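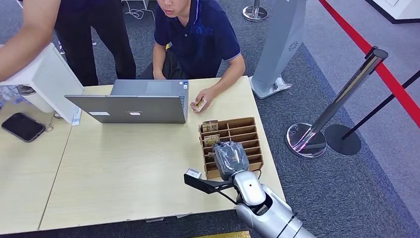
Section 4. Setting up your Vorner label printer for the first time

Welcome back! By now you should have the printer out of its box, the power lead plugged in and the little green light glowing away at the front. If the light is amber, pop back to Section 3 and check that the lid has clicked shut on both sides (it can feel closed when only one side has caught).

You'll want half an hour to yourself for this part, and a cup of tea wouldn't hurt - just keep it well away from the paper tray.

1. Switch your computer on and log in with an account that's allowed to install programs. At work, that may mean a quick word with whoever looks after your computers.

2. Open the Yap set-up program and choose your language. Pick "English (Australia)" if you'd like your dates printed with the day first.

3. When it asks for a printer name, type something you'll recognise later. "Front counter" or "Back office" will serve you much better than the string of letters it suggests.

4. Load a roll of labels with the printed side facing up, and feed the loose end through until you feel a gentle tug.

Note: The standard roll holds 200 labels. The Grelturent roll holds 148, and you'll need to choose it from the roll menu or the printer will lose track of how many are left.

5. Click Test Page. One label should come out with a border around all four edges. If the border is off centre, open Alignment and nudge it a little at a time until you're happy with the colour and position.

Caution: Don't pull a label while the printer is still humming. Wait for the second beep, then tear downwards against the metal edge. The edge is sharp, so mind your fingers!

6. Save your settings as a profile. You can keep up to 40 of them, and our tester Precious Salazar suggests organising them by label size.

If you're using the Flollside tray as well, leave it unplugged for now. It has its own set-up in Section 5.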